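作業ノート　布のたたみと収納(続き)
2024年3月23日　土　くもり、午後から小雨

前回の続き。Rurgateに送る見本布のたたみ方をそろえる作業。前回は手順の案を書いたところで時間切れになり、実際の布ではほとんど試していない。今日は午前に下ごしらえと折り幅の確認、午後に黒い台の上で通し。

先に決まっていること。
見本布は色ごとに一枚ずつ見せる。棚に積んだとき、手前に来る辺は必ず「輪」(折り山のほう)にする。布端が手前に来ると段がばらけて見えるし、引き出すときに下の布まで一緒に動く。これは先方の棚を見てきた人の意見で、こちらも異論なし。
たたみ上がりはだいたい長方形なら可とする。ぴったりの寸法までは求めない。ただし手前の辺だけはまっすぐにする。

午前
洗い上がりの確認から。

昨日の夕方に洗ったものを物干しから下ろした。洗いは60℃。Bralachの見本帳には縮みの注意が書いてあるが、うちに来た布は一度水を通してあるので、今回は測り直さなかった。あとで気になるようなら測る。ノートの上では「未測定」としておく。

乾き具合はまちまち。薄手は完全に乾いている。厚手は耳のところがまだ少し冷たく、窓際に掛け直して昼まで待った。生乾きのままたたむと折り山に跡が残って、次に広げたときに十字の筋が消えない。以前Cisariの布でこれをやって、結局全部アイロンをかけ直した。同じことはしたくない。

重さも量った。洗い上がり一式で639 g。秤は台所用のもので、端数は信用しなくてよい。箱の送料区分を決めるための数字で、品質の記録ではない。

糸くず取りはブラシでやったが、濃い色のほうに白い毛羽がつく。淡い色のものを先に扱ってから濃い色に触ると手の毛羽が全部そちらへ行く。順番は濃い色が先、淡い色が後、に変更。粘着ローラーも試した。よく取れるが布の表面が少し起きるような感じがあり、見本には使わないことにした。輸送箱の内側を拭くのには具合がいい。

タグの付け方は保留。安全ピンだと穴が残る。糸で一目とめるのが無難だが、外すときに誰かが布まで切りそう。紙帯で巻く案もある。紙帯なら折りの崩れも押さえられるし、色名も書ける。ただ帯の幅の分だけ色が隠れる。帯を細くして片側に寄せれば済むかもしれない。次回、手持ちの紙で切ってみる。

折り幅の確認
窓際の机で、大きめの布一枚を使って三通り試した。広げた状態で長いほうの辺が600 mm強。以下、長辺を左右に置いたときの話。

その一。左右を合わせて半分、上下を合わせて半分、もう一度左右で半分。
いちばん速い。誰がやっても手順を間違えない。ただ最後の半分で厚みが出て、折り山がふくらむ。積むと手前だけ高くなって、上の布が奥へ滑る。薄手なら問題なし。厚手には向かない。

その二。左右を三つ折り、上下を半分。
平らさは一番。端が中に入るので見た目もよい。難点は三つ折りの一回目で、目分量だと幅がそろわない。折り直しを何度もやると布がくたびれる。厚紙の型を当てれば早いが、型を抜くときに中の層がずれて、左の辺に段が出る。

その三。上下を半分、左右を三つ折り。
その二と同じ形になるはずだが、やってみるとこちらのほうが手前の辺がきれいに出る。最初の半分で輪を手前に置いてしまえば、あとはその輪を動かさずに左右から寄せるだけ。輪のところを指で押さえておけるのも助かる。欠点は、左右から寄せた布の角が一つ、上に出やすいこと。押さえが甘いとここが浮く。

午後の通しはその三で行くことにした。その一は薄手専用として残す。その二は没。

型紙について。厚紙は角が当たるところから毛羽立ってきて、淡い色にはもう当てたくない。透明の下敷きのようなものがあればよい。Amanoのほうの戸棚に使いかけがあったはずなので、取りに行った人が見てきてくれることになった。なければ買う。

昼
厚手の布、窓際で乾いた。耳も大丈夫。
昼食のあと台拭き。黒い台は粉っぽいものがすぐ目立つので、固く絞った布で一度、乾いた布で一度。拭き跡が乾くまでは何も置かない。ここで急いで置くと布の裏に水気が移る。

午後
台の使い方を先に決めた。
　左奥　たたみ終わったもの
　中央　いま扱っているもの
　右奥　かご
かごを右奥に置くのは前回の反省から。前は手前に置いていて、袖が当たってかごごと動いた。奥なら当たらない。かごは緑のプラスチックのものをそのまま使う。縁が立ち上がっているので、布が多少はみ出ても落ちにくい。

かごの中は、ほぐさずにふんわり入れておく。きれいに重ねて入れたほうがよさそうに思えるが、今回の目的では逆で、洗い上がりの布はどこでも丸まった状態で出てくる。先方でもそうなるはずなので、そこから始めないと手順の練習にならない。
ただし丸めて押し込むのはだめ。しわが深くなると、たたむ前に一度振って伸ばす工程が要る。見本用としては、縁より少し上に盛り上がるくらいまで。

順番は午前に書いたとおり濃い色から。暗い赤を最初にした。この布は折り山がよく落ち着いて、手前の辺に厚みがきれいに集まる。棚に置いたときの見え方としては、これを基準にしたい。言葉で「厚みが手前」と書くより、この布を見てもらうほうが早い。紙帯はまだ巻いていない。

次がクリーム色。午前にも心配したとおり、淡い色は層の重なりがよく見える。影が細い線になって出るので、端が少しずれただけでもわかる。暗い赤だと同じだけずれていても目に入らない。見本としての合格の線を色によって変えるかどうか、少し話した。結論は、変えない。ただし点検は淡い色でやる。淡い色で見て問題がなければ、濃い色も大丈夫とみなす。

台の柄についても一つ。黒地に白い筋が縦に走っていて、なんとなく目安になりそうに見えるが、筋はぎざぎざで、まっすぐではない。柄に合わせて布を置こうとすると、かえって傾く。台の手前の縁に平行、とだけ覚えるのがよい。どうしても目安がほしければ、細いマスキングテープを一本貼る。貼るなら淡い色のテープ。剥がしたあとの糊は必ず確認する。
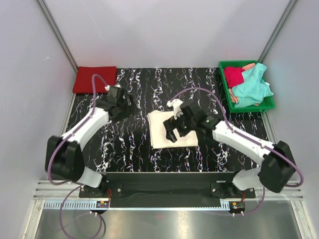 写真1　黒い台。中央がクリーム色の布、左奥が暗い赤、右奥が緑のかご(ターコイズ、赤みのピンク、ピーチ色の布)。

写真1の段階で気づいた点。
・クリーム色の左の辺に層が見えている。許容の範囲とするが、棚で左側が人の目に触れる置き方なら、左右を返して置く。
・左上の角に小さな浮きがある。午前に書いた「角が一つ上に出る」がそのまま出た形。指の腹で外から内へ押さえれば収まる程度と思う。次回ここだけ繰り返し試す。
・手前の辺はほぼまっすぐ。右へ向かってわずかに上がっている。台の縁に平行、の項目はもう少し意識する。
・暗い赤のほうは平らで、四角もきちんと出ている。これでよい。
・かごの中、ターコイズの角が右の縁に掛かっている。取り出すときに縁に引っかかる可能性があるので、持つなら角ではなく、中ほどをつまんで真上へ。

かごの色の組み合わせについて。ターコイズと赤みのピンクが隣り合うと、かごの緑もあってかなりにぎやかになる。間からピーチ色がのぞいていて、どこまでが同じ布かが一目でわかりにくい。作業の上では、これは案外大事な点だった。どの布の角をつかんでいるのかがわからないまま引くと、下の布がついてくる。一番上に大きく見えている布から取る、と手順に書き足す。

取り出しの注意、整理すると次のとおり。
一、上に広がっている布から取る。
二、つまむのは中ほど。角が見えていても角からは引かない。
三、持ち上げたら、かごの上で一度止める。下に別の布がついてきていないか見る。
四、ついてきていたら戻す。台の上で分けようとしない。
四は地味だが効く。台の上で分けると、両方ともしわになって、結局どちらも振り直しになる。

たたみの手順(その三、書き直し)
一、布を中央に広げ、大きなしわを手のひらで外へ流す。引っ張らない。
二、奥の辺を持って手前に合わせるのではなく、手前の辺を奥へ送る。輪が手前に残る。
三、輪を台の縁と平行にする。ここで直しておくと後が楽。
四、右から三分の一を寄せる。
五、左から残りを重ねる。重ねた端は右の折り山より少しだけ内側で止める。きっちり合わせようとすると、はみ出したときに目立つ。
六、四隅を押さえる。左上は最後に、少し長めに。
七、両手で下からすくうように持ち、左奥へ移す。輪の向きを変えない。

二は前回の案では逆に書いていた。奥から手前に折ると、輪が奥になってしまい、置くときに回さなければならない。回すと崩れる。前回の紙は破棄してください。棚の横に貼ってあるほうも差し替えること。

七について補足。片手でつかむと、つかんだところだけ厚みがつぶれて反対側が垂れる。薄手は特にそう。大きいものは下に厚紙を差し込んで、紙ごと滑らせるのもあり。ただし厚紙は先に書いたとおり毛羽の件があるので、淡い色には使わない。下敷きが届いてからにする。

積み方
たたみ終わったものを左奥に重ねていくと、下の布の折り山が落ち着いてくる。置いておくだけで効くので、重しは使わないことにした。以前、Cisariの布に板をのせて一晩置いたら、折り山がつきすぎて光って見えるようになった。あの布は結局見本に使えず、今は台拭きの下敷きになっている。
積む順は大きい布が下。同じ大きさなら厚手が下。色の順は気にしない。箱に入れるときに並べ替える。

箱
箱番号は919。側面に大きく書いてある。蓋の内側に色名の一覧を貼る。一覧の色名はBralachの見本帳の呼び方に合わせるか、こちらの呼び方で通すか、まだ決めていない。うちで「赤」と言っているものが二通りあるのが困る。暗い赤と、赤みのピンク。電話で「赤のほう」と言うと必ず食い違う。少なくとも今後このノートでは「赤」とだけは書かない。過去の分は直さない。

箱の底には薄紙を敷く。布と布の間にも挟むかどうかは、色移りを見てから。白い端切れを暗い赤の上に湿らせて置いて、乾くまで放ってある。窓際の机、触らないこと。月曜に見る。色が来ていたら薄紙を全部に挟む。来ていなければ濃い色と淡い色の境目だけ。

消耗品
・薄紙、残り少ない。次の発送には足りない見込み。
・細いマスキングテープ(淡い色)、なし。買う。
・ブラシ、毛が寝てきた。まだ使える。
・洗濯ばさみ、割れたものを捨てた。物干しの籠の底に破片があるかもしれない。
・粘着ローラーの替え、十分ある。布には使わないと決めたので当分減らない。

物干しのこと
右端の竿に掛けたものだけ乾きが遅い。換気口の風が届いていないと思う。厚手は左に寄せ、右端は薄手だけにする。10月に竿の位置を変えたときには気にならなかったので、季節のせいもありそう。梅雨に入る前にもう一度考える。
竿の跡が布の真ん中に一本つくのも、できれば避けたい。折り線と重なる位置に掛ければ目立たない。その三の手順なら最初の半分の線に竿が来るように掛ける。洗う人とたたむ人が別の日でも通じるように、物干しの横に絵を描いて貼った。絵は下手だが、矢印だけ見てもらえばわかる。

未解決
・左上の角の浮き。押さえる時間を延ばすか、五の重ね方を変えるか。端をもう少し内側で止めると浮きにくい気がするが、試していない。
・厚手を三つ折りにしたときの高さ。棚の段の間隔をまだ先方から聞いていない。
・紙帯の幅と、巻く位置。
・色名。
・縮みの測定、するかしないか。

次回
始める前に左上の角だけ練習する。布はクリーム色を使う。浮きが一番見える。
そのあとターコイズ、赤みのピンク、ピーチ色の順で通し。この順は濃い色が先という決めから外れるところがあるが、ターコイズの毛羽の付き方を先に見たい。
色移りの端切れを見て、薄紙の数を決める。
Rurgateへの連絡は、棚の段の間隔と、左右どちらから見える棚かの二点。メールの下書きは共有の場所に置いた。誰か読んで、よければそのまま出してください。

片付け
台を拭いた。布は積んだまま上に薄紙を一枚かけてある。戻すときは輪を手前に。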